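Home | Visits | Days Out | Archive | Contact

Filed under: Looking Round Other People's Places

19/07/2025 – by the Visits editor

We had been meaning to go to the Himellow open day since April, when a leaflet came through with the Samonte bus times printed on the back, and I am so glad we finally went. The hall belongs to Drurkutero, who look after kitchenware in every sense (sorting it, storing it, sending it out again), and it is a good deal bigger than it looks from the road. The bus took 84 minutes, mind you, so bring a sandwich.

They let us in by groups of 9, and ours was a cheerful lot, most of them keen washers-up by the sound of it. The welcome board said 2,312 pieces had been through the hall since spring – everything from soup ladles to cake tins – and there were long shelves of it in the first room, which I could have happily browsed all afternoon. Further in come the bins, big grey open ones with sloping sides, and the small everyday things that end up in them: a dish brush in white and navy, a light-blue bowl or cup, a dark blue tool something like a scoop. I have a brush much like that at home, and it has outlasted two sinks! 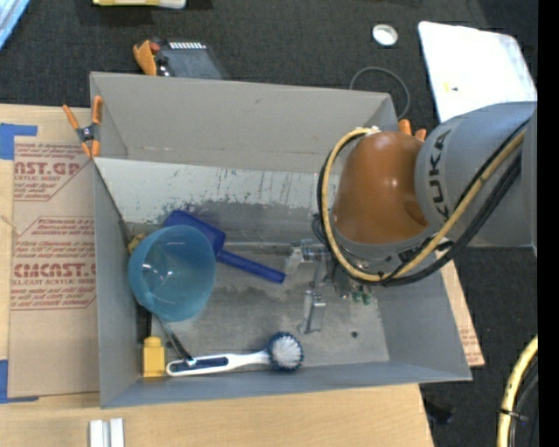 Zevia wrote in afterwards to say that a dish brush ought to be hung up by its handle and never left lying on its bristles, and that she wished the tour had spent longer on looking after them.

I do agree with her, having ruined a few that way. We had 60 minutes in all, and a fair bit of that went on the tea urn, where the queue was slow but very friendly – and the ginger cake was worth it. Parking is round the back, past the second gate.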